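Forums > Small Automation > Setup and Upkeep > Pick and place

Search this board Go

Arm misses foam cubes on a polished stone counter

Leonardo Pellegrini
16th January

I look after a small pick and place cell built around an Olton arm with a fixed camera. It sorts foam cubes by color on a speckled gray stone counter, with a pale curtain hung behind as a backdrop. On our old matte board it picked fine. Since we moved it to the stone, it keeps reaching for spots just in front of the red and pink cubes and closing on nothing. The blue ones are mostly OK. I have redone the hand-eye calibration 3 times and the error is no worse than before. Exposure is set to 2000 and the software is Pokex 4.

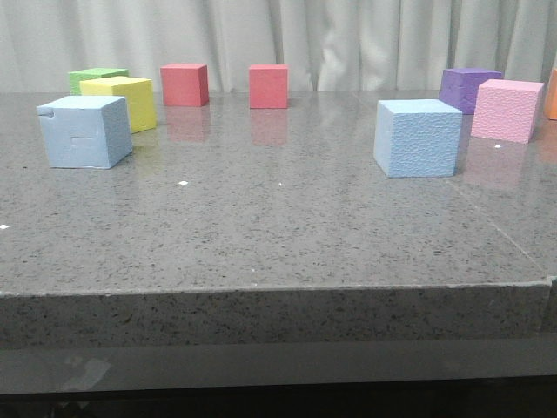 Camera's view of the counter, arm parked out of the way.

Is this a lens problem or do I need to change the color settings?

Fragkou_cells

recalibrate again and use more points, worked for me

Dace Kļaviņa

I would leave the calibration alone. Look at the stone under the red cubes and the pink one. There is a blurred patch of the same color below each of them. If your color mask takes in that patch, the blob gets longer toward the camera and its center moves forward, so the arm goes to the wrong place.

Turn on the mask overlay and check that first. Then raise the minimum saturation for red and pink a little at a time until the patches drop out. Mine ended up at 34, but yours will depend on the lights. If you can lay a matte sheet over the stone, do that and go back to your old settings.

Two more things. Your green cube is mostly hidden behind the yellow one, and the purple one is partly covered too. Have the cell pick the front cubes first and take a new picture after every pick – otherwise you get a center worked out from half a cube. And wipe the counter before a run. I can see a few small white specks on it, and a minimum blob size will keep those out of the results.

Leonardo Pellegrini

The overlay shows the red mask running well down onto the stone. I will try the saturation first and look for a matte sheet after that.

Contact us | Copyright Fondia Help Boards | Back to top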